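Llevo 3 meses comiendo de bocadillo en la oficina y he ido apuntando cosas sobre cómo cambia una pausa de comida. Abro hilo.

Antes bajábamos todos al comedor de Atthorpe a las dos. Bandeja, cola, mesa larga. Entre una cosa y otra se iba la hora entera y volvías al ordenador con sueño.

En noviembre cerraron el comedor por obras y nos dieron a elegir: vale para fuera o pausa corta y salir antes. Yo elegí salir antes. 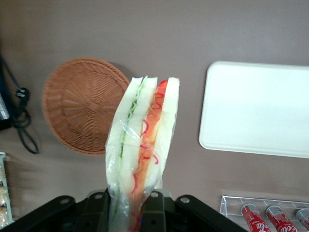

Uriel Chávez
@urielchavez_atthorpe · 14:37

La pausa corta son 30 minutos. Parece poco y al principio lo es. La primera semana comía mirando el correo, y eso no es una pausa, es trabajar con migas en el teclado.

Lo que me sirvió fue una norma simple: el móvil se queda en el cajón y yo me levanto de la silla. Da igual adónde. Yo suelo ir al banco que hay junto al canal.

Naa Annan, de mi equipo, hace lo contrario. Come en 10 minutos y el resto lo camina. Dice que por la tarde rinde mejor. A mí caminar recién comido me sienta mal.

Lo que se pierde es la conversación. En la mesa larga te enterabas de quién cambiaba de proyecto y de qué se había roto en Flosow esa mañana. Ahora eso llega por mensaje, tarde y a medias.

Lo intentamos arreglar con una comida conjunta al mes. Vinieron 37 personas a la primera. A la segunda, bastantes menos — coincidió con una entrega.

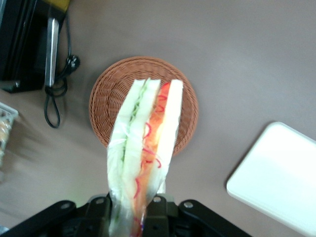 Me preguntan por privado: ¿la pausa corta se descuenta del sueldo?
Depende del convenio. En el mío cuenta como tiempo trabajado hasta los 30 minutos; si te coges 60, la otra mitad la recuperas al final del día. Miradlo en el vuestro antes de pedir el cambio.

Otra cosa que conviene dejar por escrito es la hora. Kwame Owusu lo acordó de palabra y ahora le ponen reuniones a las dos menos cuarto cada dos por tres. Yo lo tengo bloqueado en el calendario y casi siempre se respeta.

Salir antes sí se nota. Cojo el autobús de Dirside antes de que se llene y llego a casa con luz, al menos hasta que cambian la hora.

Cuando reabran el comedor seguramente baje dos días por semana y mantenga la pausa corta el resto. Todavía no han dicho si se puede combinar. Lo he preguntado en personal y, si contestan, lo pongo aquí.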